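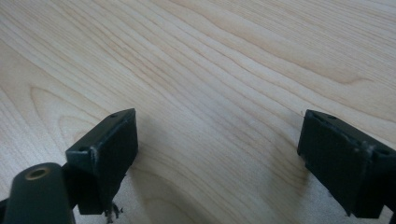 The table, pale as ever. Love that curvy bit of grain.

May 22, 2023

Quick one, dinner's on and I can smell it catching.

Spent the whole morning on the table again. Not sorry. Dug out the Botano soap from under the sink, mixed it weaker than last time, wiped along the grain like the lady in the shop said. Two passes. Then a dry cloth, the old pillowcase one. Then stood there like an idiot looking at it.

It's the wood I keep going back to. Streaks all bunched up in one place and then they wander off. There's a darker band, more tan, that I used to think was a stain. Scrubbed at that for weeks in January!! It's just the tree. Felt pretty dumb. And the arches, those loops one inside the other, like a church window. Always end up putting my coffee there. Should stop doing that.

Shine is low, how I wanted it. The Hollmann oil they tried to sell me would of made it glossy and yellow, plus $59 for a can, no thank you. Might still get the Sostero wax. Small tin. Will think about it.

Other stuff. Moved the fruit bowl to the counter, moved the mail to the drawer, so now the drawer won't close. Found three library slips in the mail, all overdue, ugh. Paid the water bill. Did NOT call about the chair legs, tomorow. The wobbly one is getting worse and I keep giving it to myself so no guest goes over backward.

Arnus catalog came. Their tables are all dark this year, dark dark dark, nearly black. Pretty in the pictures, every crumb would show. Flipped through it twice anyway and turned down a corner on the lamp page.

Want felt pads for under the big blue dish before it scratches something. Also dish soap, onions, light bulb for the hall (the small screw kind, check before buying, got it wrong last time).

Knee sore from crawling around doing the underside of the table. Why did I do the underside.

Ok rice is definately burning. More later.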